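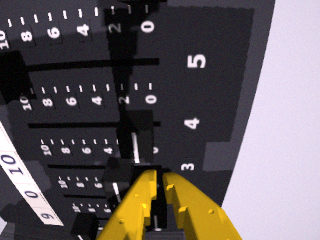 3. Choosing a gripper for the slider panel

Our task was to find out which of two simulated grippers, the Stoltine or the Tusetti, could set a slider on a numbered panel to a value given by the controller. Moving a slider is something a bored toddler can do. It took us until December.

Setup

Both grippers were mounted on the same Kerkadier arm model and run with the same controller. Each run began with the knobs at random values and ended when the target knob stopped moving, or when Maham Minhas stopped it out of pity. We logged 1243 runs, of which the first 200 were thrown away after Zohreh Ansari found that our scale ran backwards. The controller had been setting 2 whenever we asked for 8, and doing it rather well.

3.1 What went wrong

The Stoltine has wide fingers and a firm hold. It also has a habit of catching the knob in the next row, so that one slider is set correctly and its neighbour is set to whatever it likes. We recorded 101 runs of this kind before agreeing on a name for them (the name is not printable). The Tusetti is narrower and missed its neighbours nearly every time, but it let go early on long moves, such as 0 to 10.

Camera position mattered more than we had planned for. Seen from the wrist, the far rows look large and the near ones shrink away behind the fingers — awkward, as the near ones are where the gripper is working. 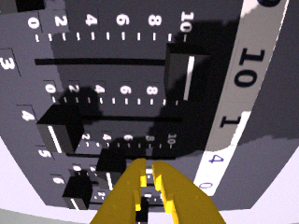 Setareh Ranjbar, reading our draft, asked why we had not simply pushed the knobs with closed fingers and saved ourselves the grasping. We tried it the same evening. Pushing worked on the short moves and overshot on the long ones, and the controller then had to go round to the other side and push back, sometimes for several minutes. She has asked for the pushing results to be given their own table, so they are in Appendix B.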